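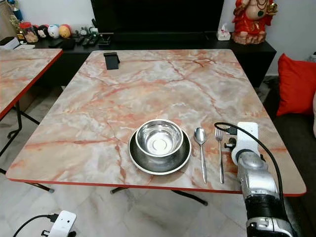

About Cavell Supper Club

Started by Wendell Halvorsen in the old Montoya building, Odinmont. One pot of soup, 6 neighbors. Now we serve 200 meals a week - pay what you can, no sign up.

Soup at noon, hot plates from five. Bread from Bunance Bakery while it lasts.
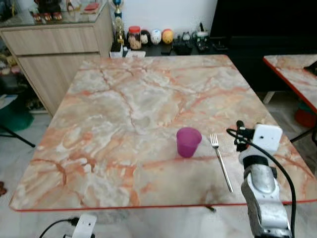
Come eat

Side door, up the ramp. Kids welcome, dogs on the porch pleese. Closed most of March for the new stove.

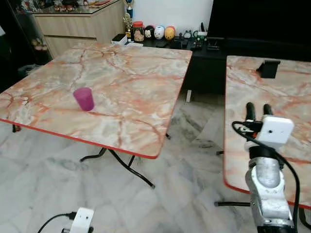

Marble-pattern tables, magenta cup.

Got extra squash? Drop it off before ten.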